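Ticket 411: Creaking from the crank area on Flalus touring bike, gets worse on climbs
Status: Solved
Product: Flalus, square taper bottom bracket
Opened by: Finn Engelhardt

Finn wrote, Tuesday, 8:40 am

Hi there, and thanks in advance for reading all this, I know I go on a bit! I've had my Flalus since last July and I love it to pieces, but at 3,000 miles it has picked up a creak that is driving me up the wall. It comes once per turn of the pedals, always on the right-hand downstroke, and it's loudest on the long hill out of Tangen when I'm in the lowest gear and pulling on the bars. On the flat I can barely hear it.

So far I have tried:
Pedals off, threads cleaned and greased, pedals back on. No change.
Swapped in my old Vilby pedals. No change.
Greased the seatpost and rode standing up. Still creaks, so I think the saddle is in the clear.
Chainring bolts snugged up, all 5 of them. One was a little loose and I got my hopes up, but no.

My neighbor thinks it's the bottom bracket and I'm scared he's right, as I don't own the tool for that.

Support replied, Tuesday, 11:15 am

Good morning Finn, and please don't apologize, a long message saves us a lot of back and forth. You've done the pedals and the saddle in just the right order. Before you spend any money on a bottom bracket, I'd like you to take the right crank arm off and look at the square end of the axle. A dry or dirty taper will creak under load exactly the way you describe, and it's a friendly job with a crank puller (most bike shops will lend you one if you ask nicely). Wipe both faces clean, put the arm back on and tighten the bolt to the figure in your manual. Give it another check after your first good ride.

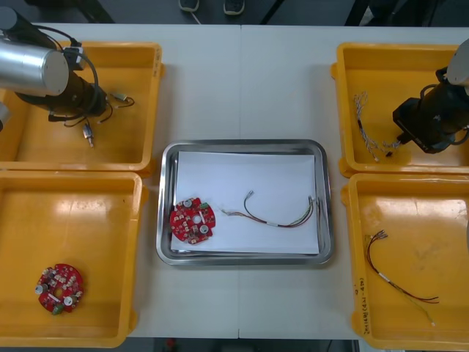
Work table with yellow bins and a steel tray in the middle

Please keep the crank bolt and its washer together while you work, they love to roll under things. And do thread the puller in by hand all the way before you put a wrench on it. The threads in the arm are soft, and a crooked puller will ruin them in half a turn.

Finn wrote, Tuesday, 6:50 pm

Got the arm off! There was a ring of gritty black paste on the axle, and the bolt came out with hardly any effort, which I'm guessing it shouldn't. I cleaned everything with a rag and put it back with my Ikach torque wrench.

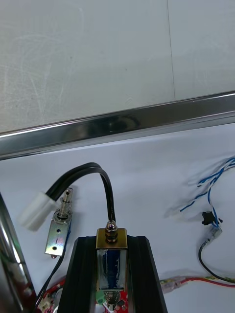
I rode up the Tangen hill 3 times after supper and it was quiet on every one of them, even in the lowest gear. I'm so happy I could sing. Should I do the left side too while I have the puller?

Support replied

Wonderful news! Yes, please do the left side as well, same steps. I'll mark this one solved, but if the creak comes back, just reply here and the ticket will open again.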